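Comparing Two Grippers on a Plug Insertion Task
Project report, Clasness lab course, submitted 12/14/24

1. Task

The arm has to put a two-pin plug into a surface-mounted Schuko socket lying on the work surface. The socket may be turned by any angle, so the controller has to find the rotation from the wrist camera before it moves in. We chose this task in September because it needs both a firm grip and some give at the end of the travel.

2. Equipment

Both grippers were fitted to the same Enden arm. Gripper A was the Khosravi parallel gripper with rigid fingers. Gripper B was the Prokasard model, which has softer pads and a shorter stroke. The camera stayed on the wrist and looked straight down. Blue ribbed parts and a hex key holder were left beside the socket as clutter for the detector.
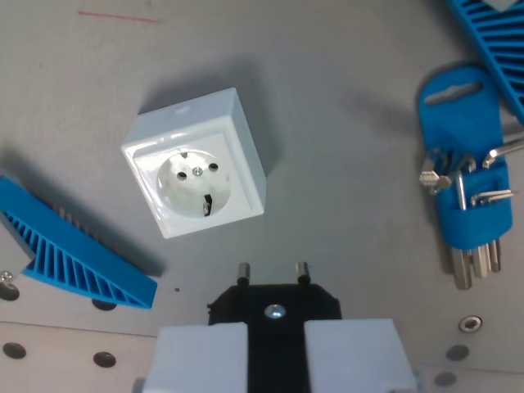 We ran 100 insertions with each gripper, using the same list of socket angles in the same order. A run was stopped if the force limit was reached or if the search pattern finished without contact in both holes. Images were saved throughout, 3288 in total, and we used 800 of them to tune the angle estimate before the comparison started.

3. Problems with the angle estimate

Our first version looked for the square outline of the housing. A square looks the same after a quarter turn, so the estimate sometimes came out 90 degrees wrong and the pins landed on the flat face of the well. Shadows from the housing also pulled the outline to one side. We changed to fitting the round well first and then searching inside it for the pin holes - slower, but the quarter-turn errors stopped. 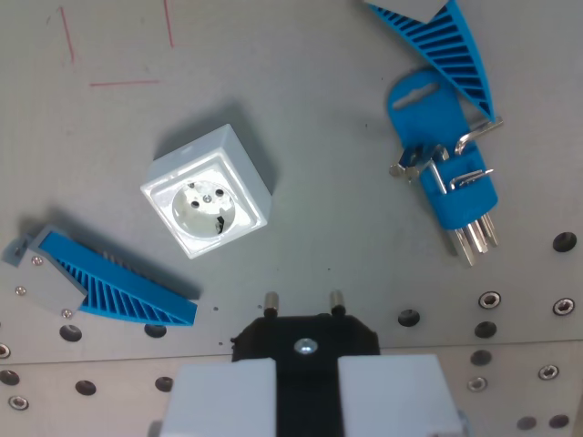
The dark tab of the earthing clip was still mistaken for a pin hole in a few runs. Adding a check on the spacing between the two holes removed most of these.

4. Results

Gripper A held the plug straighter and was easier to calibrate. When it was off by a small amount, though, it hit the force limit early. Gripper B gave way slightly and often slid in on the second try, but the plug could tilt between the pads and had to be picked up again.

For this task we would use gripper A with a softer wrist setting. We did not have time to test that.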